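Speaker notes, October 28, 2023
Talk: What the ring bench changed
Speaker: Lotte De Graaf, Orevico

Start with the job as it was. Sealing rings came in bags. People tipped them out, picked them up one by one and set them into the valve housings. Eight hours of that is hard on the thumbs and the neck. We had 16 people on the bench, in two shifts.

Say early that I ran the bench myself before I moved to planning. People ask.

The gripper took over the picking in February. Fitting stayed with us, and so did checking. Leave a pause before the next part - the room will want to look. 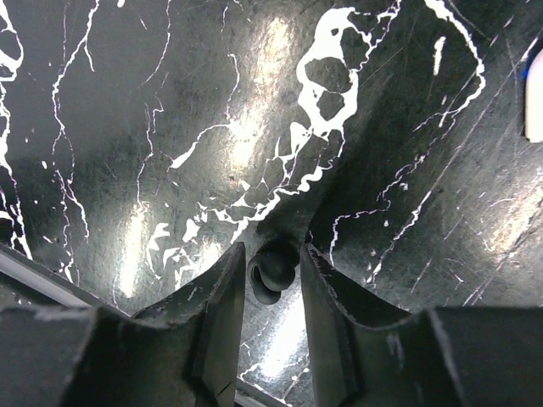

Page 2

What changed first was the pace. Before, the person set it. Now the arm sets it, and Ward Meijer's shift told us in week one that they felt pushed. We gave them a hold button at each seat. They use it, and output has stayed where we need it.

Then pay. The old bench rate was tied to pieces. That made no sense once a machine did the picking, so Bart Bakker worked out a flat rate with the works council. Two people lost a little on it at first and we made up the difference. Give this its full time, do not rush it.

Training: 125 hours in total, spread over the group. Ans Martens wrote the course. It covers clearing a jam, checking the pads, and when to call Lieven Vanhove's maintenance team.
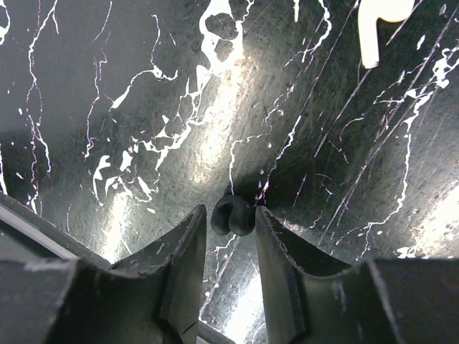 The new part of the job is watching, and watching is tiring in a different way. Several people said they went home less sore but more worn out. We now rotate every two hours. What we ask them to look at is small: whether the ring sits between the two fingers before they close, and the state of the fingers themselves. With a black ring on a shiny black surface full of white veins and glare, that takes good eyes. Ans wants a plain mat under the work. I agree with her - cost is with Vandenberghe.

Jobs. Nobody was let go. Two moved to packing at the Larnach site, both by choice. If asked about next year, say the plan is not final.

Questions, then hand over to Ward.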